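Status Aug 29, 2021: **do not train on the `left` stream of batches 1-4 until you have read this.** Fix is in, see bottom.

# wukano-tidy: hand-held gripper recordings, small household items

Short version: the left gripper's opening width was recorded wrong for a big chunk of this set. Video is fine. Right gripper is fine. Left width is stale in 87 episodes, and a policy trained on it will close late or not at all. We found out the annoying way, on the arm at Prendwood, when it squashed a strap into the table and kept pushing.

## What's in here

- 3,439 episodes, two-handed, one operator per episode
- wrist video from both grippers
- gripper width, both sides
- pose, both sides
- text label per episode ("pick up the watch", "put necklace in basket", etc)

Tasks are jewelry, toiletries, cords, small clothes. Tangled stuff on soft surfaces is the hard part and also where the fault bites worst.

## What went wrong

The left width sensor talks over a thin cable that runs past the finger linkage. On one unit (the Cozma build, older cable clip) the cable got pinched when the fingers opened all the way. Connection dropped, driver didn't raise anything, logger just repeated the last good value. So you get a flat line in the width channel while the fingers in the video are clearly moving.

Gaps last up to 24 seconds. Most are much shorter, which made them easy to miss. The old check only looked for missing values and there were none missing.

Bead and chain episodes got hit more because operators open wide before going into a pile.

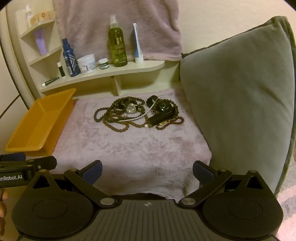

**Can I still use the affected episodes if I only need the right gripper?**

Right side is clean, use it. Pose and video for the left are ok too, just drop the left width channel or mask it with `width_valid`.

## Saftey note

Same driver runs on the robot. Same silent hold of the last value. That is the part that worries us more than the data. With a stale width the controller thinks the fingers are still open and keeps commanding close, and the force cutoff was computed from width change, so it never tripped. No one hurt. One fingertip pad torn, one strap ruined.

Until you're on the new driver:

- keep hands out of the reach area any time the gripper is powered, even if it looks idle
- stop button within arm's reach, test it first
- run at the low current limit
- don't use the width-based cutoff as your only cutoff

## How to tell if you have the bad version

Run

```
python tools/check_width.py --side left --root data/
```

Prints episode ids where width is flat but the fingertip tracking moves. If it prints nothing on batches 1-4 you already have the repaired files, or your path is wrong. Check the path.

By eye: plot `width_left` next to `width_right`. A real held grasp still has a bit of noise on it. The bad stretches have none at all, same number down to the last digit.

## Fix

- cable rerouted behind the housing, new clip
- driver now stamps every reading, logger rejects stale ones and writes NaN
- robot stops on stale width
- added `width_valid` per timestep, all batches
- left width re-estimated from video for the 87 episodes, stored seperately as `width_left_est`. Original channel untouched.

The estimate is decent in good light and poor when the fingertips are buried in something fluffy. Don't treat it as ground truth. For evaluation, leave those episodes out.

## Known issues still open

- some May recordings have the two sides out of sync, left lags. Offset is in `meta/sync.csv`, not applied
- labels don't always say which item when there are several similar ones in a pile
- the Wultitz loader ignores `width_valid`. It will read the NaNs and your loss goes to NaN too. Patch in `loaders/`, not merged on their side yet
- haven't gone back over the pilot recordings from before batch 1, assume the same fault

If you trained anything on the old left stream, retrain it before it goes near hardware. Fine-tuning on top of the old weights was tried once and the late close came right back.

Bad episode ids: `meta/stale_left.txt`. If you find more, open an issue with the episode id and a plot of both width channels.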